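工作室のコツ帳 グリッパーの比較テストで時間を無駄にしないために

5/18/20 更新

カタログの把持成功率というものを、私はあまり信用していない。条件が書いていないからだ。どの箱で、どの向きで、何回続けてやったのか。そこが抜けた数字は、洗剤の「当社比」と同じくらいの重さしかない。だから自分の作業台で試すことにしているのだが、試し方が雑だと自分の数字まで当てにならなくなる。以下は、うちの作業台で二指のグリッパーを何種類か付け替えながら書きためたメモを、読める程度に直したもの。順番に大した意味はない。

箱は先に決めて、途中で替えない

比較の途中で「もう少し浅い箱のほうが取りやすそうだ」と思う瞬間が必ず来る。替えたら最初からやり直しである。私は一度、深い箱でFlaricoの指を試し、翌週に浅いトレイでClaltusの指を試して、Claltusのほうが優秀だと人に話してしまった。深い箱に戻したら差はほとんど消えた。恥ずかしいので訂正の連絡もした。

箱は壁の高いものを勧める。壁が低いと指が横から入れてしまい、どの指でもそこそこ取れる。隅に寄った品物を取りに行くとき、指の背や手首が壁に当たるかどうか、そこで初めて差が出る。

箱が動かないようにする

重い箱だから大丈夫、というのは当てにならない。指が壁をこすると、箱は一回ごとに少しずつずれる。目では分からず、何十回か後に急に失敗が増えて、グリッパーのせいにされる。ホームセンターのばねクランプで縁を挟む、天板にテープで角の位置を写しておく。両方やっても数分で済む。テープは天板と違う色がいい。白木の台に生成りのテープを貼ったときは、夕方になると見えなかった。

クランプの柄が上に突き出る場合は、アームが通らない側に付けること。反対側に付けて柄をはじき飛ばしたことがある。

品物は台所から持ってくる

専用の評価用セットを買う必要はない。私が使うのは、軽いコップ、小さな菓子箱、容器の丸い蓋、薄い紙箱といったところ。選ぶ基準は、失敗の仕方が互いに違うことだけだ。コップは縁を挟めば取れるが、外側を抱えようとすると転がる。菓子箱は斜めに置かれたときに指が角に当たる。丸い蓋は平らに寝ると指が下に入らない。薄い箱は壁に寄りかかると、壁ごとつかみに行くことになる。

メーカーの実演動画では、品物がたいてい箱の真ん中にある。真ん中にある物なら、極端な話、トングでも取れる。壁際と隅に置いた回を別に集計すること。私の表では、Yauの指は中央では文句のない成績で、壁際に置いたとたんに普通の指になった。 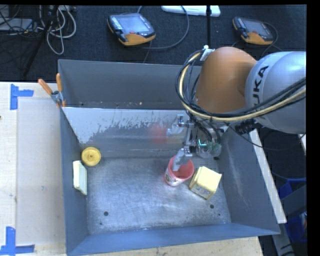 中身の入った箱と空の箱を混ぜて使うなら、裏に鉛筆で印を付けておく。見た目が同じで重さが違うと、あとで失敗の原因をたどれない。紙の箱は何度もつかまれるうちに角がつぶれ、だんだん取りやすくなっていく。これは見落としやすい。後から試したグリッパーが得をするので、同じ箱を最初から複数買っておき、グリッパーを替えるたびに新しいものを出す。

回数は最初に紙に書く

良い結果が続いたところでやめたくなるのが人情で、これをやると何を試しても合格になる。私は一つのグリッパーにつき200回と決めて、壁に貼っている。12月にStoshamの指を試したときは、前半がとても調子よく、途中でやめて褒める記事を書こうかと思った。最後まで回したら失敗が64回あった。後半に偏っていたのは指先のゴムがすべり始めたからで、拭いたら戻った。つまりこの指は、拭きながら使うなら悪くない。宣伝文には拭けとは一言も書いていなかった。

指先の掃除は水拭きのあと乾拭き。アルコールはゴムによって白くなるので、目立たない端で試してから。掃除した回は記録に印を付ける。

照明と反射

金属の箱を使うと、底や内側の板に品物の色が映り込む。カメラで位置を見つける方式では、この映り込みに向かって指が下りていくことがある。初めて見たときはソフトの不具合だと思い、半日つぶした。安く済ませるなら、灯りを真上から斜めに移すか、トレーシングペーパーを一枚かぶせて光をやわらげる。箱の内側につや消しの塗料を塗る手もあるが、私はすすめない。指がこすったところから剝げて、まだらになった面はもとの金属面よりもたちが悪かった。

新しいカメラに替えれば解決する、という説明も聞く。二台を並べて比べた範囲では、高いほうのカメラでも灯りが悪ければ同じ場所で間違えた。買う前に灯りを動かしてみること。電気スタンドならどの家にもある。

ケーブルの取り回し

配線は比較の結果に平気で混ざってくる。アームがいちばん遠い隅へ手を伸ばしたとき、束が突っ張っていないかを手で触って確かめる。突っ張ると姿勢によって指先がわずかに引かれ、特定の隅だけ成績が落ちる。逆にたるませすぎると、箱の縁に引っかかる。電源を切り、アームが止まっているときに確かめるのは言うまでもない。

結束バンドより面ファスナーの帯が便利だ。グリッパーを替えるたびに切らずに済む。帯の位置に油性ペンで線を引いておけば、次も同じ長さのたるみが作れる。

操作用の端末を床に置くのはよくある手抜きで、私もやる。やるなら、コードを人が歩かない側へ逃がし、非常停止にすぐ手が届く場所を決めておく。動いている間は箱に手を入れない。品物が倒れたから直したい、というときも必ず止めてから。

取れた、の定義

つかんで持ち上げたら成功なのか、隣の箱に置くまでが成功なのか。この違いだけで成績は大きく変わる。私は、持ち上げてから隣の箱に入れ、指が離れるまでを一回としている。349という数が私の古い表にあるが、これは定義を決める前の成功回数なので、もう使っていない。数だけ残っていても、何を数えたのか思い出せないのである。

二つ一緒につかんだ場合も先に決めておく。うちでは失敗に入れる。メーカーに問い合わせたら成功に入れているところがあって、なるほどと思った。

指の値段と替えゴム

本体の値段ばかり比べる人が多いが、消えていくのは指先のゴムのほうだ。買う前に替えゴムの値段と、単品で売ってくれるかどうかを聞く。セットでしか売らないところもある。私が使った範囲では、いちばん早く減ったものは21日でつるつるになった。台所用の滑り止めシートを切って両面テープで貼る方法は、軽いコップや菓子箱なら十分に代わりになる。重い物では端からめくれてくる。

結局どれがいいのか

と聞かれると、今のところ、うちの箱とうちの品物ではFlaricoとClaltusの差を見分けられなかった。Yauは中央専用なら。Stoshamは雑巾とセットで。それ以上のことは、同じ表をもう一度最初から埋めてみないと言えない。次は指を替えずに箱だけを替えてみるつもりで、縁の低いトレイはもう棚から出してある。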